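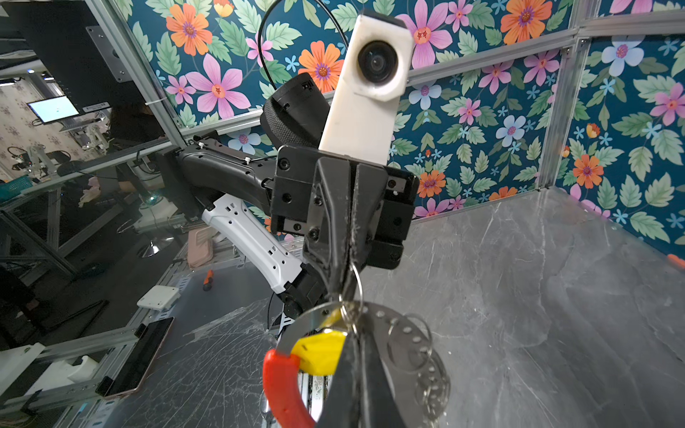
Print this page | Email to a friend

By the home pages desk, 10th December

I've wanted loud wallpaper since I was a kid in Fambridge, when my nan did her hallway in brown and tangerine swirls and the whole street came over for a stickybeak. I'm a renter no more (hooray!), so in October I finally had a crack at it myself, in the spare room of our weatherboard in Tulturville.

I spent 59 dollars on samples before I'd bought a single roll. Stick them up and live with them for a week, that's my advice, and look at them at brekkie as well as at night with the lamp on. Teal is a devil for changing colour. 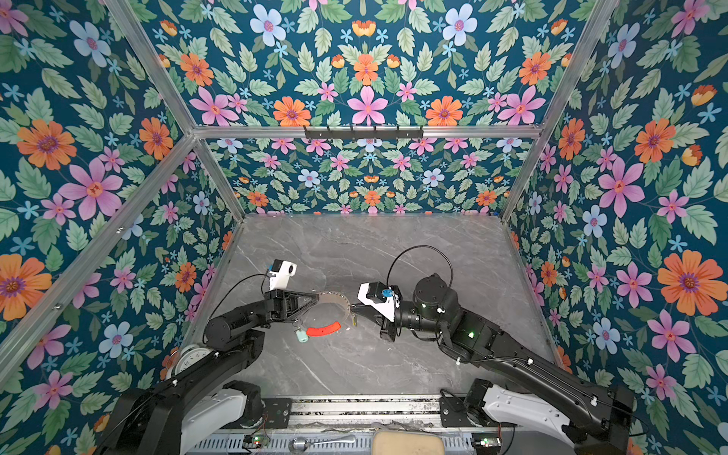

Photo: Hashemi

Big florals chew through paper, mind you. The pattern has to line up at every join, so I ordered eight rolls and was jolly glad of the last one. Mine came from Dritlow at roughly 80 dollars a roll, paste not included, and I grizzled about that all the way home.

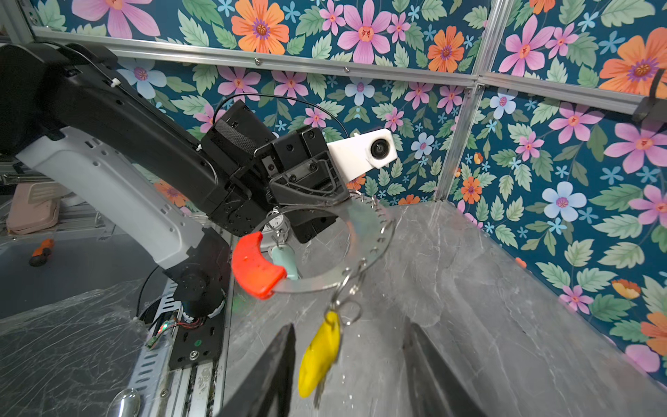 The paste-the-wall sort is much kinder on beginners, by the way. I did four drops the first arvo, went to bed feeling like a genius, and found a bubble the size of a saucer behind the door next morning. A pin and a damp sponge mostly fixed it. My other half still reckons it's too much, but he's moved his reading chair in there and I can't get him out!

Last updated: 10.40 am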